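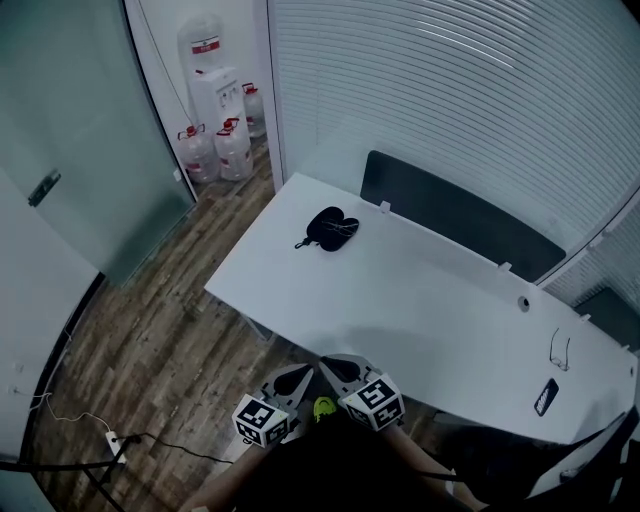

Most office workers who wear glasses own one pair and expect it to do everything. It reads the screen, the printed page, the face across the table and the road on the drive home. For people in their forties and older, that is a lot to ask. The pair gets taken off, folded and left on the desk next to the phone, a foot or two from its soft black case, and the wearer leans toward the monitor and squints. By midafternoon there is a headache, and it gets blamed on lunch or the lights.

The trouble is distance. A computer screen sits farther away than a book and a good deal closer than a street sign. Reading glasses are made for the book. Distance glasses are made for the sign. Progressive lenses cover both, but the part of the lens meant for the middle range is narrow, and it sits where you have to lift your chin to use it. Do that for a whole workday and your neck will let you know.

Opticians have sold an answer for years under several names: office lenses, desk lenses, occupational lenses. They give up clear vision across a parking lot in exchange for a wide, comfortable zone at arm's length. You can't drive in them. Many people who try a pair keep it at work and never take it home.

At Zelier, a small chain of optical shops, a basic pair with a plain frame costs $260. The same frame with thinner lenses and a better coating can run up to $568. The cheaper pair does the same job at the desk. The coating cuts reflections, and that matters if you sit with your back to a window. Thinner lenses matter if your prescription is strong. Otherwise the money is better spent on a frame that doesn't slide.

Before the exam, measure your desk. Sit the way you normally sit, not the way you were told to, and have a coworker run a tape from the bridge of your nose to the middle of the screen. Measure again to the keyboard and to wherever you put your papers. Write down all 3 numbers and hand them to the optometrist. Without them, the prescription will be based on an average desk, and yours may be a different shape. People with two monitors should measure to both.

Some employers pay. Mudico, which runs a billing office in the town of Cilby, began covering one pair of desk glasses per worker in March. Staff bring in a receipt and a copy of the prescription and are paid back with their next check. Other companies have the same benefit buried in the vision plan, where it is often listed under safety eyewear. It is worth asking.

The first week with a new pair can be odd. The floor looks soft when you stand up, and the clock across the room may blur. That usually passes. If the screen itself is blurry after two weeks, go back to the shop. Björklund, a lens lab that supplies independent opticians, remakes desk lenses free within 3 months, and many labs have a similar rule.

A second pair also needs somewhere to live. A hard case in the top drawer is safest. A soft pouch is fine on a desktop but poor protection in a bag with keys. Clean the lenses with water and a drop of dish soap, then dry them with a clean cloth. Paper towels and shirt tails leave fine scratches that show up worst against a bright screen.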